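So the packing bench at Drinby has changed again. When I started we did the travel kits by hand, more than 300 on a good day, and my wrists knew all about it by Friday. Now the arms do the sorting and I do the checking – plus the odd bit of untangling, because plastic wrap is a pain for anyone.

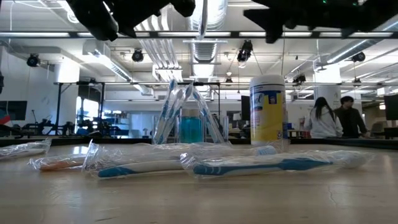

Toothbrushes, still in their wrappers, at the new bench.

Geetha Venkataraman from nights reckons she misses the chatting most. Same here! We used to solve the world's problems over a tray of 40. I've put my name down for the programming course in April, though, and they've bumped me up a pay grade, so I'm not grumbling too loudly.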